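4. Rules before you power the arm (Odard bench guide, rev. 8/24/26)

1. Lay the marker board flat and leave it put. I check mine every time I sit down.

2. Set the cubes and the ring on the board with space between them.
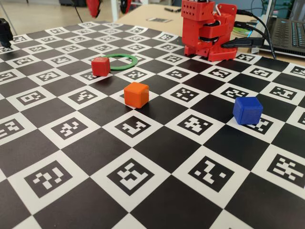 How long should I wait after a power-up before moving the arm?
Give it 16 seconds, then jog one joint at a time.

3. Keep your hands off the board while a job runs. I broke this rule last October - sore knuckle, my own fault!

4. Start at speed 8 and stay there for your first runs.
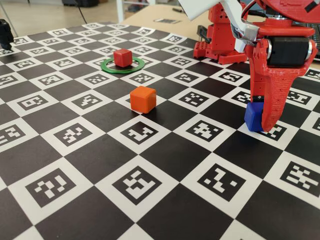
Once those go well, creep up a notch at a time, and drop back if the grip gets jerky.

CAUTION: Never pull a cable while the arm has power.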